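Unit 6: Grasp candidates and how to rank them
Notes by Bình Khương, Flirncombe robotics sequence

Last time we finished inverse kinematics, so you can now put the hand almost anywhere you like. Now comes my favorite question in the whole course: where should it go? Our planner, Marnau, answers in two passes. The sampler throws out 1,000 candidate hand poses near the target, and then a filter drops every pose the arm can't reach or that puts the fingers inside something solid. On the kitchen task in your starter code, 379 survive. Watching that cloud of poses shrink is great fun, so do turn the viewer on! 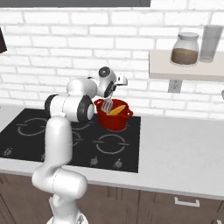
Ranking is the second pass, and it's where your code goes. Each surviving pose gets a score built from finger clearance, distance from the joint limits, and how straight the approach is. Clearance matters a lot when things share a container. With a slotted spatula standing up in the red pot right beside that long yellow food item, a pose that looks perfect for one can push the fingers straight into the other. So compute clearance against every object in the pot, plus the rim, and leave out only the object you mean to grasp. (People forget the rim every year. Please check the rim.)

Keep the top 80 poses and hand them to the motion planner in score order. Stop at the first one that gives a full path.

For the lab:
Fill in score_pose() and run it with the default weights.
Double the clearance weight and run it again. Which poses moved up?
Plot score against planning time for both runs.

Read the Vundton chapter on collision checking before you start, especially the part on signed distance. We'll use it again in Unit 7, when the target starts moving.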